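Faire son thé oolong au osmanthus à la maison (et arrêter d'acheter des bouteilles)

23 nov. 2025 – 21 partages – 7 commentaires
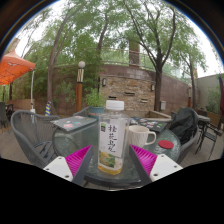
Le fond de ma bouteille de 桂花乌龙, sur la table de la terrasse. Il fallait bien la remplacer !

Je suis tombée dans l'oolong à l'osmanthus un peu par hasard, en cherchant quelque chose sans bulles au rayon frais de l'épicerie Mbeki, en bas de ma rue. Quatre caractères sur l'étiquette, des petites fleurs jaunes, je n'ai rien compris et j'ai acheté. (Pour les curieux : 桂花, guìhuā, c'est la fleur d'osmanthus, et 乌龙, wūlóng, c'est l'oolong.) Le goût, c'est un thé assez doux, avec un parfum d'abricot bien mûr qui arrive à la fin. J'en ai bu tout l'été en travaillant dehors, et à force de rapporter des bouteilles vides au tri, j'ai fini par me dire que je pouvais bien m'en préparer moi-même.

Alors voilà ma méthode, après pas mal d'essais dont deux franchement imbuvables.

Ce qu'il vous faut

Pour 1 litre :
– 7 g d'oolong, en perles ou en feuilles torsadées
– 2 cuillères à café rases de fleurs d'osmanthus séchées
– 1 litre d'eau filtrée ou peu minéralisée
– un grand bocal ou une carafe avec couvercle
– une passoire très fine
– une bouteille propre pour le service

Pour le thé, prenez un oolong peu oxydé, celui qui donne une infusion claire, dorée. Les oolongs très torréfiés sont délicieux chauds mais ils écrasent complètement la fleur. J'achète le mien en vrac chez Arkum, l'osmanthus aussi. Les fleurs doivent être bien jaunes ou orangées et sentir fort dès qu'on ouvre le sachet. Si elles sont brunes et qu'elles ne sentent que le foin, laissez tomber, vous n'en tirerez rien.

La version à froid (ma préférée)

1. Rincez le thé. Mettez les feuilles dans la passoire, versez dessus un petit filet d'eau chaude, égouttez tout de suite. Ça aide les perles à s'ouvrir et ça enlève la poussière.

2. Mettez le thé dans le bocal avec une seule des deux cuillères d'osmanthus. Gardez l'autre pour plus tard !

3. Versez le litre d'eau froide, fermez, et hop, au frigo pour 5 heures. Je le prépare souvent juste après le petit déjeuner pour l'avoir dans l'après-midi.

4. Une heure avant la fin, ajoutez la deuxième cuillère de fleurs. C'est ce petit geste qui a tout changé chez moi : le parfum est beaucoup plus frais.

5. Filtrez, en deux fois s'il le faut. Les fleurs sont minuscules et elles passent partout – ma première passoire ne servait à rien, j'ai doublé avec un morceau d'étamine.

6. Mettez en bouteille et remettez au frais.

La version rapide

Des invités qui débarquent, pas cinq heures devant vous ? Faites un concentré. Même quantité de thé et de fleurs, mais dans 400 ml d'eau à 90 °C, cinq minutes montre en main. Filtrez, puis complétez avec de l'eau bien froide et des glaçons jusqu'au litre. C'est un poil plus astringent, un poil plus foncé aussi, mais très bon avec quelque chose de sucré à côté (un sablé, par exemple, ou trois sablés).

Et si vous le voulez chaud, maintenant qu'on est en novembre : une cuillère à café de thé par mug, une pincée de fleurs, eau à 90 °C, trois minutes. Les mêmes feuilles supportent facilement une deuxième infusion, un peu plus longue. Je trouve même la deuxième meilleure, mais je suis peut-être bizarre.

Sucrer ou pas ?

Moi, non. Si vous y tenez, mettez un peu de miel d'acacia dans le concentré encore tiède, il fondra bien mieux que dans l'eau froide. Évitez les miels de caractère, genre châtaignier, on ne sent plus qu'eux. J'ai aussi essayé une rondelle de citron et je ne recommande pas du tout.

Quelle bouteille utiliser

J'ai une bouteille en verre Omuten de 1 litre qui passe au lave-vaisselle, et pour emporter, une gourde Dralasport à large goulot. Large goulot, j'insiste : dans les gourdes étroites il reste toujours des petits débris de fleurs au fond, et il faut s'armer d'un goupillon. Dans tous les cas, lavez bien le bouchon, c'est lui qui garde les odeurs.

Conservation

Au frigo, bouché, je le bois dans les 2 jours. Au bout de ce délai le parfum s'en va et le thé devient plat. S'il se trouble ou sent bizarre, à l'évier. Les fleurs séchées, elles, se gardent dans une boîte opaque, loin des épices (les miennes ont passé une semaine à côté du cumin, je vous laisse imaginer).

La prochaine fois j'essaie avec un thé vert à la place de l'oolong. Si vous avez déjà tenté, dites-moi vos dosages dans les commentaires !

7 commentaires – Partager (21)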